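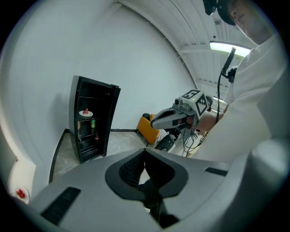
Glass-Door Mini Fridge and Cut Fruit: Frequently Asked Questions

Maintained by Halyna Derkach for users of the shared refreshment area at Modberg. Last revised Sunday, September 1, 2024.

What can be stored in the glass-door fridge?
Canned and bottled drinks, small sauces, and plated food for same-day use. Raw meat, raw fish and open cartons of milk go in the full-size unit in the Fedoruk kitchen.

What is the correct temperature setting?
40 °F or below. The dial is not marked in degrees — read the thermometer on the middle shelf after the door has stayed shut for an hour.

Can I put a plate directly on the wire shelf?
Yes, if it sits flat. A round plate goes on the upper shelf, centered, with clearance on all sides for air. Plates are not to be stacked on cans.

Can cut watermelon be stored here?
Yes. Cover it if it will stay longer than it takes to set the table. Cut melon is perishable and is discarded at the end of the day.

How should watermelon be cut for this fridge?
In wedges, rind on. A thick wedge stands on its rind and takes less shelf space than one laid on its side. Cubed fruit needs a lidded box.
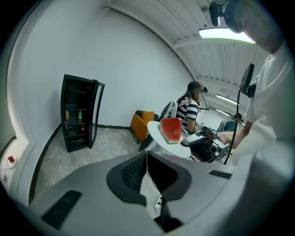 A slice can be set rind-down on the white table for a short time, but use a plate when one is free. Juice gets under the rim of the tabletop and is hard to remove once dry.

How long can cut fruit stay out of the fridge?
Two hours at normal room temperature. One hour if the room is above 90 °F.

Why does the door not close fully?
Check for a can or bottle standing proud of the shelf edge. If the shelves are clear, wipe the gasket with warm water and mild soap. A gasket that has come out of its channel can be pressed back in by hand, starting at the corners.

How do I move or remove a shelf?
Empty it first. Lift the front edge, pull forward, and reseat it on the next pair of supports. Do not slide a loaded shelf.

What do I use on the glass?
A damp microfiber cloth, then a dry one. No abrasive pads. Plerkel spray is fine on the outside of the door only.

What do I use on the table and chairs?
Dish soap and water on the white table. Upholstery is vacuumed; blot spills and report stains to Tymofii Kravchuk, who holds the cleaning kit.

Can I unplug the fridge overnight?
No. It is emptied and defrosted once a year, in January, and stays on otherwise.

Who do I contact about a fault?
Tymofii Kravchuk, extension 1545. Give the shelf thermometer reading and say whether the interior fan is running. Replacement shelves come from Cloltstead and take a week.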